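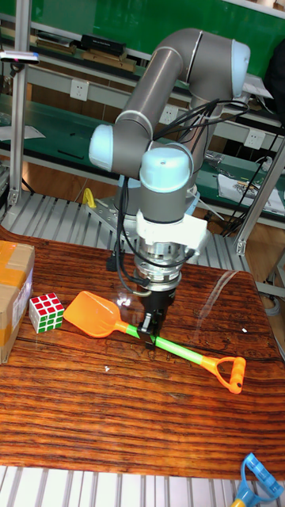

Handout 2: Looking at a Toy Shovel
Everyday Objects, Rebane Design Workshop
Notes by Dzintra Lukoševičius

Welcome back! Today's object is a toy sand shovel, and I hope you'll love it as much as I do. Set yours flat on the table before you pick it up. Spend 25 minutes drawing it from the side, handle and all, and leave the coloring for later.

Start with the grip. It's a D shape – a closed loop with a straight crossbar to hold on to – and full-size garden spades often have the same thing. Trace the inside of the loop first, then the outside. Most people draw the opening much too small (I still do!).

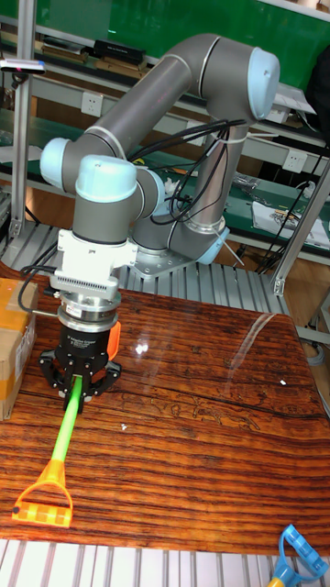
KEY WORDS
Grip: the part the hand closes around.
Shaft: the long piece between the two ends.
Scoop: the end that carries the sand.

Now look at color. Ours has an orange scoop, a green shaft and an orange grip, so the three parts practically label themselves. Squint at it and you can still tell where one stops and the next begins. Wonderful for a beginner's sketch.

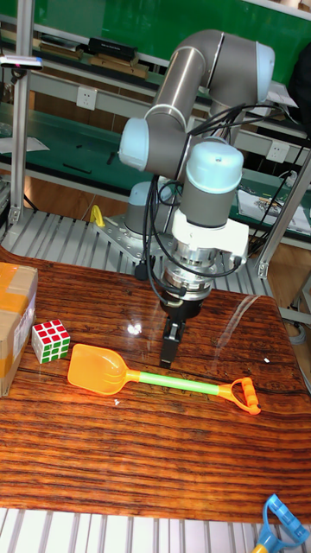
Exercise B: Scale and neighbors
Put a Rubik's cube near the scoop and a cardboard box farther off to the left. Draw all three on one page. The cube gives you straight edges and a grid to measure against, and the box gives you a big plain shape.

Watch the tabletop too. The stripes in the wood grain run from side to side, and a shiny finish throws bright spots back at you.

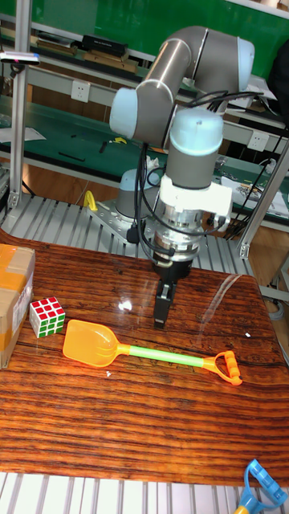 Leave those bright spots as bare paper and shade up to them with a soft pencil. Then try the translucent orange of the scoop – two light layers, with the wood color underneath.

For next time: bring one toy with a handle, any size, and your page from Exercise B.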